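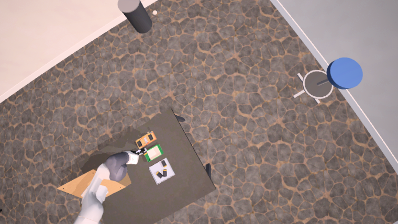 4.2 Where the planner spends its time

I'll admit I expected the motion planner to be the slow part of Stendik, and I was wrong for most of a semester. When Teodoro Ponce finally bolted a profiler onto our simulation loop last November, the search itself took 11 ms per query. Collision checking against the tabletop containers took 90 ms (yes, really!), and nearly all of that went into the thin rims. We had been loading every tray as a full-detail mesh, so each time the gripper got near an edge the checker chewed through triangles that made no difference to the answer.

So we swapped the meshes for boxes. Each container in Figure 3 is now a floor slab plus four walls, padded by 2 mm, and the small black parts in the white tray are single boxes too. The table stays one big slab. Anything out on the floor, like the blue-seated stool, is dropped from the collision set before planning starts, which felt like cheating the first time I did it, but the arm's workspace is clipped at the table edge anyway. With these changes the same check comes in at 18 ms.

Figure 3. Simulated workcell from the overhead view, with the gripper between the orange tray and the green container.

Padding did bite us once. Two neighboring containers can end up with their padded walls overlapping, and our first version of the checker read that as a permanent collision and refused to plan at all. I lost a whole afternoon to that one! The fix is a short list of object pairs we never test against each other, rebuilt whenever a container moves. Ilura, our scene loader, writes that list out next to the robot model, so a replay starts from the same list every time. We still use the full meshes for the last stretch of a grasp, where the fingers go down inside a rim and the padding would rule out poses that are perfectly fine.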